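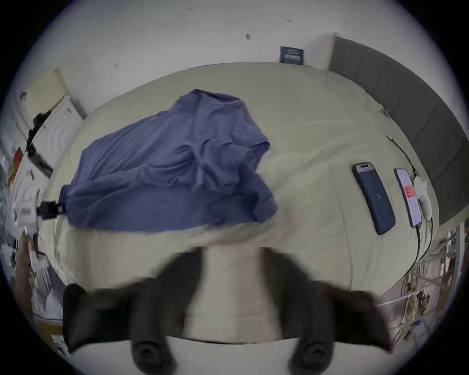
The software that folds laundry has been two years away for as long as I have been writing about it. The latest firm to tell me so is Flamano, whose planning package, Bolon, is meant to take a robot from "there is a garment somewhere" to "the garment is put away" without a human drawing up the steps. I like the ambition. I am less keen on the demo reel, which favours a bare table and a towel the colour of a traffic cone. Give me a bed with a crumpled blue-violet shirt lying across a pale comforter, two phones side by side and a charging cable trailing down the edge. The colour is the easy bit. Any decent perception model will tell cloth from cloth there. What it has to tell the planner is which part of the shirt is an edge and which is only a fold, and what will come along if the fingers close a little too low.

Bolon handles this by scoring possible grasps and picking the best one. Fair enough, but the score is a guess about a shape the camera can see only half of. Where fabric is bunched, the software fills in what's underneath from past experience, and it does so with great confidence. I asked to see the runs where that confidence was misplaced. I was sent a chart.

The chart came from trials in February at Flamano's test flat in Skunudton. Over 1,000 attempts, the company says, the planner chose a usable grasp 63 per cent of the time. "Usable" was decided by people watching afterwards, and a grasp could be usable even if the shirt then slid off. I would call that a miss. So would anyone waiting on a shirt.

Zalewska, a rival package, takes the duller road. It replans after every small movement and stops when the picture no longer matches its forecast. It is painfully slow — some 10 minutes for a single garment — and it stops a lot. Yet its logs say why it stopped, in words an ordinary engineer can follow, and I would take that over a smooth arm and a shrug.

Flamano promises failure logs in its next release. I've asked for the raw ones.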